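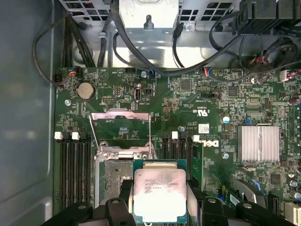 Is a Refurbished Office Computer Really the Greener Choice?

Term project report
Catarina Torres and Ottó Kelemen

1. Why we picked this

Our school buys some of its desktops used. The newsletter in July called this "a win for the planet and the budget." We both liked the sound of that, and we both wondered who had checked. Our question was simple: when a seller says a refurbished desktop is better for the environment than a new one, what is the claim based on, and does it hold up for the way people use these machines?

We should say up front that we went in doubtful. Ottó thought the whole thing was marketing. Catarina thought the basic idea was right but the numbers were made up. We have tried to be fair, and where we disagreed we say so.

2. What we did

We read the listings of four sellers: Dristetti, Britix, Bataineh and Trukar. In total we saved 1094 listings for used desktops and copied every sentence that mentioned waste, carbon, energy or "green" anything into a spreadsheet. Then we wrote to all four and asked where their claims came from. Last, we worked out some running costs of our own with a plug-in power meter and two desktops we were allowed to borrow, one old and one newer.

The listings were sorted by hand. We each did half and then swapped a small batch to see if we agreed. Mostly we did, though "eco-minded" caused an argument that we never settled. It stayed in the "vague" pile.

3. What the sellers say

Most of the claims were vague. "Earth-friendly," "a second life for technology" and "kinder to the planet" can't be checked by anyone. Britix used the same paragraph on every listing we saved, including one for a bundle of mouse pads.

Dristetti was more exact. Its pages said each desktop "saves 120 kilograms of carbon." Each one, whether it was a small office box or a heavy workstation. We asked how one figure could fit all of them. The reply thanked us for our interest and sent us back to the page we had asked about.

Bataineh did not answer. Trukar gave us the best response. A person there wrote that the company had taken its number down last year after a customer asked the same thing, and that it now says only that parts are reused "where possible." We found that less exciting and easier to believe.

4. The part that does make sense

Making a computer takes a lot of energy, mining and water before anybody turns it on. All the general sources we read agreed on that, even when their figures were far apart. If a used machine truly replaces a new one, that new one does not have to be built. We have no quarrel with this.

The trouble is the word "replaces." If a family buys a cheap used desktop on top of the laptop they already have, nothing has been replaced. None of the sellers could tell us how often that happens. We don't know either.

There is also the matter of what "refurbished" means. In some listings it meant new memory, a new drive and a fresh processor. In others it seemed to mean that someone had wiped off the dust. A machine that had to be filled with new parts has a different footprint from one that only got cleaned, and the listings hardly ever said which it was.
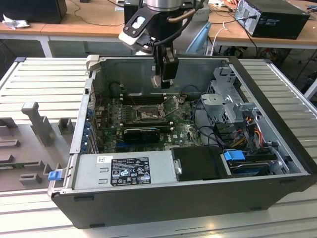 Figure 2. A desktop tower with its side panel off. The processor socket is empty.

5. Running costs

Our older desktop drew more power than the newer one when both were idle, and a lot more when both were busy. For someone who uses a computer about 2000 hours a year, that gap adds up, and it never appears in a listing. For someone who checks email in the evening it hardly matters.

Catarina's view is that the older machine still comes out ahead for light use. Ottó's view is that two computers is far too few to say so. Both opinions are in here on purpose.

6. Weak points in our own work

We looked at four sellers, and they may not be typical. Our power meter is a cheap one and we could not test it against a better one. We took readings on only 3 days, one of them a Sunday when the building was quiet and the room was cooler, which may have kept the fans slower. We also had no way to check how long a used desktop lasts after it is sold — the one number that would help most.

7. What we think now

Buying used is probably the better choice when it takes the place of buying new and the computer is not running all day. We would not go further than that. We would ignore any single carbon figure printed on a listing unless the seller can show how it was reached, and we have asked the newsletter to tell readers where its own line came from. So far we have not heard back.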